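Minutes of the shared workshop meeting, two-arm build
Tuesday, May 14, 2024
Present: Atieno Biwott (chair), Ghazala Talpur (minutes), 4 other members

1. Minutes from January. Accepted with one correction: the cable clips were bought from Kettunen, not from Musano.

2. Two-arm holding. Atieno reported on the ball task. The teal ball is held between both grippers, the fingers on the left side and the flat plate on the right side.

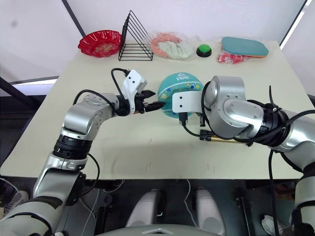
She would like to keep the same closing speed until the next meeting, so that we can compare the results. Ghazala asked if the plate needs a rubber face. It was agreed to try it on one side first.

3. Cables. The loops at the wrists are still long and the members do not agree about shortening them. Atieno prefers to wait - a short cable can pull at the connector when the elbow turns.

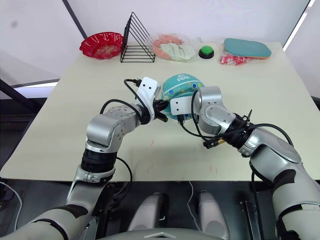 Reading time: 2 minutes

Decision: no cutting for now. Ghazala will order sleeve from Rarosine, 12 meters.

4. Gripping of dark parts. We discussed the black collar with the pole and the small screw on its front. Both fingers take it by the sides. 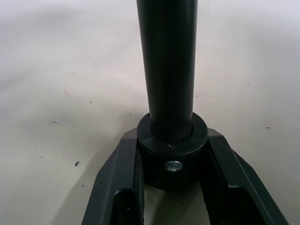

Atieno asked that the tabletop is wiped before every session. Ghazala will write this on the door list.

5. Money. 569 dollars remain in the build fund. The Stondgate invoice is to be paid this week.

Next meeting: to be fixed by email.

Recent items
Minutes, January meeting
Door list and keys
Cable sleeve: what to order
Build fund, how to claim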